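Ticket: Petition counter stuck, signatures missing
Product: Roltora petitions plugin
Opened: 7 Oct 2021
Status: Open, waiting on us

Hi all, me again from the Mottram energy bills campaign. We've got a petition running on our site asking the council to bring back the winter fuel grant, and the counter on the page has been stuck at 2,000 since last night. It was ticking along nicely before that (we had a stall in Enden and people were signing on their phones all afternoon!) and then it just stopped dead.

What I see: you fill in the form, press Sign, get the thank-you page, and the number doesn't move. No error at all. The confirmation email does arrive, so something is working somewhere.

Tried so far:
- cleared the cache, on my laptop and in the site settings
- signed with my sister's address (with her permission) in a different browser
- switched the plugin off and on again
- swore at it

Update 1
Thanks for the quick reply. Yes, we're on the free plan. I did not know there was a limit on the free plan! I've been through the settings page twice and can't see it mentioned, though I'll admit the text is tiny. You asked for the export, so I've downloaded it and it has 2,000 rows exactly, which rather backs up what you said.

Update 2
OK, found the "held" folder you told me about, under Vomitz import tools of all places. There are 101 signatures sitting in there, so they aren't lost, phew. I pressed Release and got "Release failed (9)". Pressed it again, same thing. I stopped at that point in case I was making it worse.

Could you tell me what 9 means? And if we pay for a month, do the held ones get added with the date the person signed, or the date we released them? It matters for us. The council only accepts names collected after the budget vote in September and before the petition closes, and I don't want anyone thrown out over a wrong date.

Update 3
Upgraded. The counter is moving again for new people, hooray, but the held ones are still held and I still get the 9. I've sent the export and the plugin log through your upload form. Also, the page header has gone back to the stock picture that came with the theme when I switched the plugin off and on, and I can't get our march photo to stick. Happy to open a separate ticket for that if you'd prefer, it's not urgent. 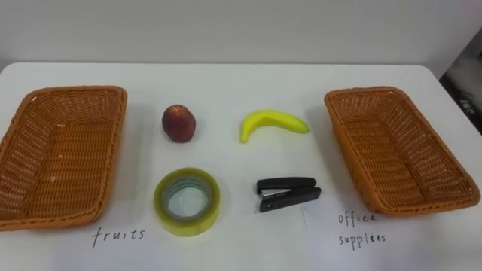

Attachment 1: two baskets and four objects on a white table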